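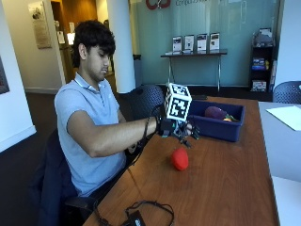 MINUTES: Software and Tracking

Notes from the July catch-up, typed up by me because I lost the draw again. We started at 10:15 and finished a bit before noon, with one break when the kettle boiled. If I've got your point wrong, fix it in the shared copy and leave a comment so I can see what changed.

Last meeting's minutes

Accepted with one fix. I'd written that the planner was dropping grasps when it was the grasp filter upstream of the planner. Sorry, planner people.

Glove and marker cube tracking

Most of the morning went here. The cube on top of the glove rig gives us the hand pose, and the glove gives us the fingers, and getting those two to agree in time is still the biggest headache we've got. The pose estimate is lovely when two faces of the cube are in clear view. When the wrist rolls and we drop to one face, the solver sometimes picks the mirrored answer and the hand flips over for a few frames, then flips back. You can see it straight away in playback (the virtual hand does a sort of startled wave).

I showed the fix I've been trying in Cluneo, which is to carry both candidate poses forward and only commit once the motion makes one of them silly. It cleaned up nearly all the flips in the old recordings. I went through 177 of them and two still had a flip I could spot by eye, both in the part where the hand reaches low over the bin. There was a fair question about whether I'm just hiding the problem behind a delay. Partly, yes! The commit step adds 40 milliseconds, and for recording that's fine, but it isn't fine for live teleop. We agreed to keep it as a recording-only option for now and leave the live path alone.

Someone asked whether we should just print bigger markers. We talked about it for longer than it deserved. A bigger cube means more weight on the back of the hand, and people already start to droop by the end of a long session. Staying with the current size.

Time sync

Finger data and camera data are still stamped by two different clocks. The drift isn't terrible over a short take but it creeps, and by the end of a long one the fingers close noticeably before the hand gets to the object. Until now we've been nudging the offset by hand, which I'm heartily sick of.

The proposal was a tap at the start and end of every take, then line up the spike in the finger signal with the stop in the cube's motion and stretch everything in between. I like it. It's cheap, and we can do it in the import script without touching the capture code. The worry is that people will forget the closing tap, so the script should complain loudly if it only finds one and refuse to import quietly with half a correction. Agreed to try it on the next batch.

Object detection on the tabletop

The eggplant is doing well. Dark purple on a dark blue bin was meant to be our nasty case and the new Rindetti weights handle it much better than the old ones, even with the shine on it. The old weights used to merge it with the wall of the bin and hand the planner one huge object, so that's real progress and I was very pleased to see it.

Less good: the red one. Sitting on its own on the bare wood you'd think it would be the easiest thing we have, but the table has that warm reddish-brown grain and the segmentation mask bleeds outward along it. The centre comes out fine and the edge is mush, so the suggested grasp width is too wide. Two ideas on the board. One is to put a plain mat on the table, and the other is to add more takes on bare wood and retrain. I argued for the second, as we'll meet plenty of brown tables out in the world. The mat camp pointed out that we need some usable data this month. We're doing both, and the takes get tagged "mat" or "bare" in the metadata so that we don't end up with a mystery pile again.

Partly hidden objects came up too. When something is tucked behind the rim of the bin the detector sees a sliver and calls it a whole small object. No decision. I'll write up a few bad cases so we've got something to argue over.

Grasp planning

Yin (the planner, for anybody new to this list) now takes a human hand path as a hint instead of starting from scratch. On the replay set it found a path that didn't hit the bin wall in 74 per cent of attempts, up from a number I'd sooner not put in writing. Most of what's left is the approach angle. People come in over the rim with a bent wrist and curl their fingers under, and the gripper can't do that, so the hint drags it somewhere it doesn't fit.

We talked about weakening the hint near the bin and letting the planner sort out the last stretch on its own. Everybody liked this in principle. The sticking point was how to choose where "near" begins, and whether that's a fixed distance or something worked out from the bin's size. Going with a fixed distance to start and we'll look at the failures after.

Playback tool

Small wins. Bukari now opens a take without loading the entire video first, so no more going off to make toast. Scrubbing backwards still skips frames. The dark colour scheme was requested again and I've put it on the list again, at about the same spot.

Longer discussion about labels. At the moment you can mark a take good or bad, and we all use "bad" differently. I mark it for a tracking flip, others mark it for a dropped object, and a dropped object might be perfectly good data if the tracking held. We're splitting it into a tracking label and a task label. Old takes keep the old label until somebody has the patience to go back through them.

Cables

Raised by more than one of us. The glove cables hang off the wrist and loop under the forearm, and there's a further coil on the table by the near edge. The concern from the software side is that detection occasionally reports a thin black object on the tabletop and the planner then politely steers around it. I'd been treating it as noise. We'll add a cable class to the detector and have the planner ignore it for now, with a warning in the log. I'd still love a neater way to run them, but that's a hardware chat and they weren't in the room.

To do before next time

Recording-only option for the pose fix, merged and switched off by default: me.
Tap detection in the import script: sync folks.
Mat and bare tags added to the take form: capture folks, before the next batch please.
Bad cases for the bin rim problem: me again.
Fixed-distance version of the weaker hint: planner folks.
Split labels in Bukari: playback folks, after backwards scrubbing is sorted.
Cable class, plus enough labelled frames to train it: detection folks, and I've offered to help label.

Other business

The shared drive is nearly full. Please clear out your test exports, especially the ones called "final" and "final new". I've already deleted mine.

Next meeting is same time, same room. Bring your laptop charger, the spare one has gone missing.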